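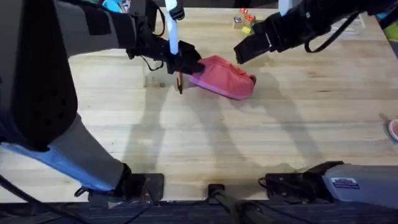
The low end vanished past row 12, one listener complained after the Drirkora concert in Zukedholm, and the vocals arrived twice. Both remarks are accurate. They describe a delay problem, and the touring crew had most of it fixed by the second night.

The Rocha is a long, narrow hall with a flat floor and a hard rear wall. Drirkora played it in May with two main speaker stacks and a pair of fill speakers halfway back. Sound needs close to a third of a second to cover 100 meters, so the fills must wait for the mains. On the first night the delay had been set for an empty room at a lower temperature.

For the second show the crew measured again with the doors closed and the heat on. They also moved the subwoofers to the center — a simple change that evened out the bass along the side aisles — and cut a narrow band at 200 Hz on the guitars.

The set ran 90 minutes. "Grirnix," the slow instrumental that opens the encore, gained the most. Its bass line is mostly long held notes, and on the first night they blurred into the kick drum. On the second, each note had a clear start and stop, even under the balcony. 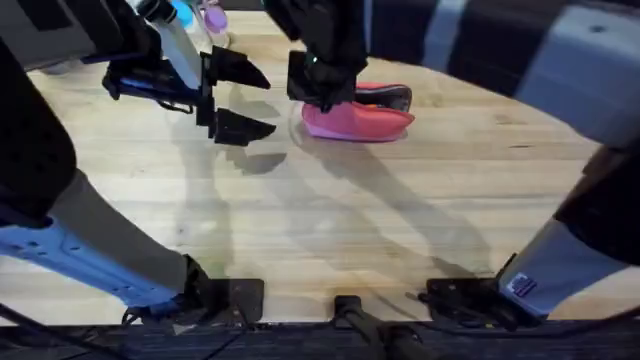 *Pink shoe and two bottles at the table.*

The rear wall remains untreated. Seats in the last 2 rows still get a strong echo from the snare.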